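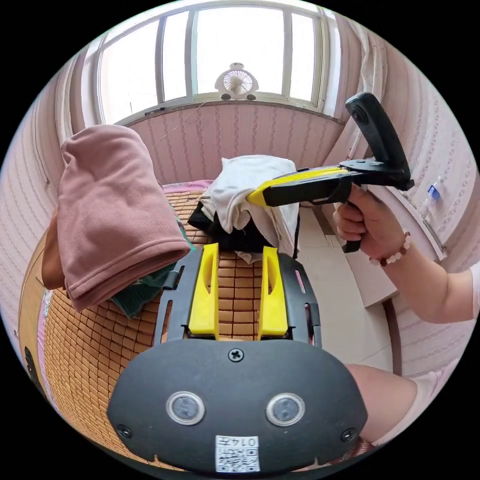

Week 5 handout: Clearing the bed
Home Care Skills, Cadbridge evening course
Kourosh Kordestani

Hi all. A few of you asked for this one in writing after I talked too fast last week, so I've typed up my notes and added the bits I forgot to say. Bring it with you, we'll be using it for the practice round.

Why I start with the bed

Every room I've ever been asked to sort out had stuff on the bed. It's the biggest flat surface in the house and it's at a nice height, so everything lands there! I used to start with the floor, and I'd end up carrying things to the bed, which meant I had to deal with them twice. These days the bed comes first and the floor waits.

The pile

Clothes dropped in the middle of a bed tend to be layered, say a white piece lying over a black one. Lift the top piece by itself. If you scoop up the whole heap you lose track of the small things, and small things are what people phone you about later. (Ask me about the Burngate sock sometime.)

Take each piece by two points, shoulders for a shirt or the waistband for pants, and give it one shake away from your face. Then decide: fold, hang, or laundry. If you can't tell whether it's clean, ask the person whose room it is. Please don't sniff it in front of them.

Keep whites and blacks in separate stacks from the start. A dark garment sheds lint onto a white one just from being squashed together, and then you're standing there with a lint roller at 9 p.m.

Blankets

Fleece is bulky and it slides. Fold a thick one too many times and you get a tower that droops over on one side, and then something ends up hiding under it. I do halves, halves again, then thirds, and stop. Press the air out with your forearm as you go. Before you move any folded blanket, slide a hand underneath and feel for whatever got trapped — a dark cloth under a dusty-pink blanket is easy enough to spot, but pink on pink you'll miss every time.

Tile mats

Several of you have never handled one of these, so a quick word. I mean the mats made of lots of little rectangular tiles joined in a grid, laid over the bed as a cool surface. My aunt's was a Rashti and I slept on it every July as a kid.

Clear the mat completely before you touch it. Roll it, don't fold it, and go the way it wants to go. Try both directions for a few inches and you'll feel which one is easier. Wipe with a damp cloth along the rows, then let it air flat for 12 hours if you have the space. Don't soak it. Check the edges, too, especially if there's a fabric border, as the stitching usually goes before the tiles do.

One more thing, pull long hair back and watch bracelets and loose threads. They catch in the gaps.

Order of work

Clothes off first
Blankets folded and moved to a chair
Pillows
Mat wiped or rolled
Sheet underneath straightened
Everything that lives on the bed goes back, blanket at the foot

For next time

Read the laundry chapter in Tavano, up to the part on wool. Time yourself clearing one bed at home and write down where you got stuck. Mine took about 12 minutes this morning and I got stuck on a fitted sheet, so no judgment from me.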